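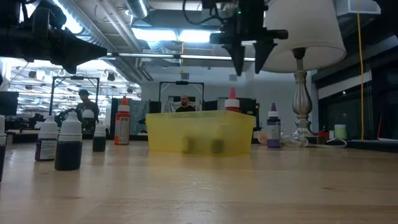

Cellule 2, pince ouverte au-dessus du bac jaune, flacons de colorant sur la table.

Juin, 14 h. Entretien de la pince avec Makis. Depuis la semaine passée, le doigt gauche fermait avec un petit retard et le bras perdait la communication quand il montait en position haute. J'ai d'abord soupçonné le pilote, mais Marcela avait raison – c'était le câble sur le dessus de la pince, trop tendu. J'ai refait la boucle avec plus de mou et changé deux colliers.

Les 4 vis des doigts sont resserrées, avec du frein filet faible. Ensuite, zéro de la pince refait, puis 50 cycles d'ouverture et fermeture à vide : aucun défaut dans le journal. Compteur après l'essai : 2 548.

Reste à faire :
– reprendre le point d'approche du bac, il me semble un peu bas ;
– attacher le tuyau transparent qui traîne au pied de la lampe ;
– demander à Kalliopi s'il reste des doigts de rechange chez Sedard.

Ne pas dépasser la demi-vitesse avant que Gemma ait relu les nouvelles limites.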